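Skuvitz audio out of sync after the intermission

sukprasert_fan
I have the 2-disc release of Ulturholm. Dialogue runs late from chapter 5 on. Player firmware is current.
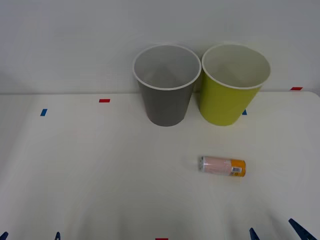
Gray cup, yellow-green cup

Pornthip Saithong
Known fault on the first pressing. Set the audio delay to -68 ms - the Skuvitz menu hides it under Sound.
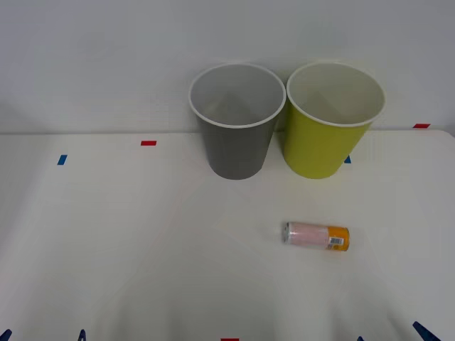 Two cups near the back of the table

reelgap57
mine is fine, try the stereo track

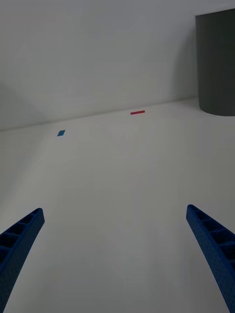 White tabletop, blue gripper fingers

sukprasert_fan
-68 fixed it. Stereo track had the same lag.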